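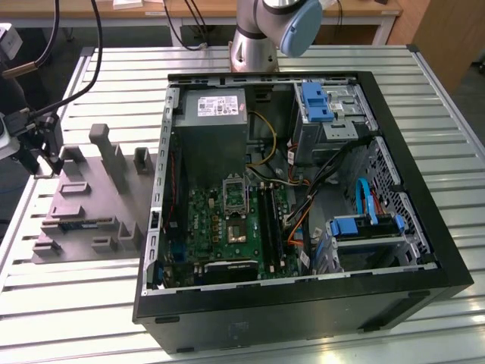

*Assembly bench with an open tower and a memory module in the parts fixture.*

**Call for participants: robot demonstration operators, Plisdale**

Purkodon invites applications from adults to guide robot arms through computer assembly tasks. The recorded demonstrations will form the training set for Rullisik, a learning system for fitting parts by robot.

Participants will practise placing memory modules and processors in desktop computers. Each session lasts 3 hours, and each participant is asked to attend 8 sessions, beginning in January. Unsuccessful attempts are also kept and labelled.

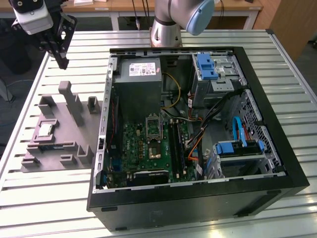 *Processor and memory module in the fixture, beside the open case.*

Applicants should:

- be aged 18 or over
- be able to work seated at a control station for up to two hours, with breaks
- have steady use of both hands

Experience of robotics is not required. Familiarity with computer hardware is welcome – full instruction will be given in either case. Travel costs within Plisdale will be refunded.

There are 41 places. Applications should be addressed to Tsehay Negash, Participant Office, Amin Building. Questions about the use of recordings may be sent to Sumathi Shenoy at the same address.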